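Search the help board
Enter keywords

Sim arm grips fine from the wrist camera but lands off center in the side view – how do you set up your cell?

Pitura

I finally have my simulated counter cell running and I am having a blast with it! One arm on a pedestal, two fingers, a kitchen counter full of clutter, and a list of pick tasks I run in batches of 59. Out of the last batch, 54 finished clean. The other five all missed on the same side of the object. I start every approach with the fingers pointing straight down over the target, like so:

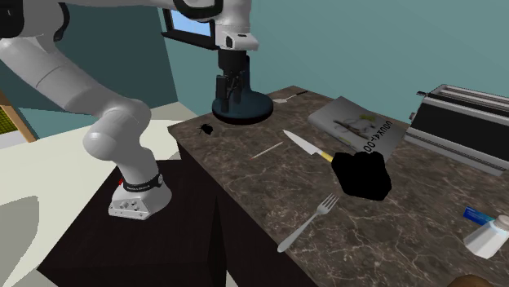
Fingers over the dish, side view.

Do I fix the tool offset, or the camera mount? I changed both in August and only wrote down one of them (the tool offset, now 2 mm longer than stock). Any tips on keeping a cell like this in shape would be great too.

Ploneo

Fun setup! Go after the tool offset first and leave the camera alone until you're done. Put the offset back to the stock value, send the arm to a known point on the counter, turn the wrist half a turn and look at where the fingertips end up. If they swing around in a little circle, your tool center is wrong. If they stay on the point, the tool is good and you can move on to the camera.

For the camera, I like to check with something long and thin held by one end. A thin piece shows a bad angle much sooner than a chunky one, and you can compare it against the line between the two fingers.

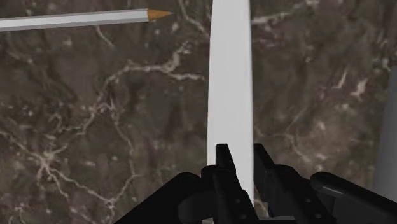 Kosanus wants to add that a long piece can tilt in the grip on its own, so check the finger friction setting before you blame the camera. Fair point, and I've been caught by it. Mine was set so low that everything slid – I spent a whole evening moving the camera back and forth for no good reason!

Also save a copy of the cell file before each change, with the change in the file name. I'm up to version 887 and I love being able to go back.

Pirzada

same thing happened to me, i reinstalled and it went away. didn't keep the old settings so can't tell you which one it was, sorry. cool cell tho

Last updated: August
Contact the board | Copyright the posters | Back to top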